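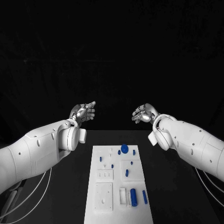
Abilio Prieto reckons five questions a week is one too many, and that the last one only gets answered by people who were going to write a long post anyway. He left that as a comment on the draft for the next Rustport Round-Up. Noting it here so it doesn't get lost.

June 16, 2026

Link-up maintenance, morning session.

Brarkus widget closed itself at 40 links again. The limit is in the account settings, not the post settings, and I had only changed it in the post. Changed it in both places now. Re-saved the old post and the list came back in the right order, except two links with no thumbnail. Both are Ikimura blogs. Same thing happened last month. If you hit this, paste the address of the post itself and leave off everything after the question mark.

Comments: 94 on the last round, counting my replies. Spam folder had three real ones in it, all from people who put their blog address in the comment body. Approved them and visited all three. Still owe visits to the bottom half of the list.

Views to date on the questions page: 3408. No idea how much of that is me refreshing it.

Draft questions for next time:
1. What did you eat for breakfast as a kid, and would you eat it now?
2. A chore you don't mind. One you'd pay someone else to do.
3. Last thing you borrowed from a neighbour.
4. Favourite word that your family uses and other people don't.
5. Insert your own random thought.

Tried Abilio's version with number 2 taken out. It reads a bit thin. Tried it with 3 and 4 merged and that was worse. Leaving it at five for this round. Will run four for the first week of July and compare how many people link up – same posting time, same header, or the comparison is useless.

Wrote my own answers as a test. Came to just over 1000 words, mostly question 1. Cut the porridge story.

Ankrah theme update is still pending. The preview pushes the sidebar button below the comments on a phone, so anyone grabbing the button for their own post would have to scroll past everything. Not installing until that's sorted. Backed up the current one – copy is in the shared folder, under themes.

To do: finish visits, fix the typo in the header ("Wensday", my fault), ask Abilio if he wants to write the July set himself.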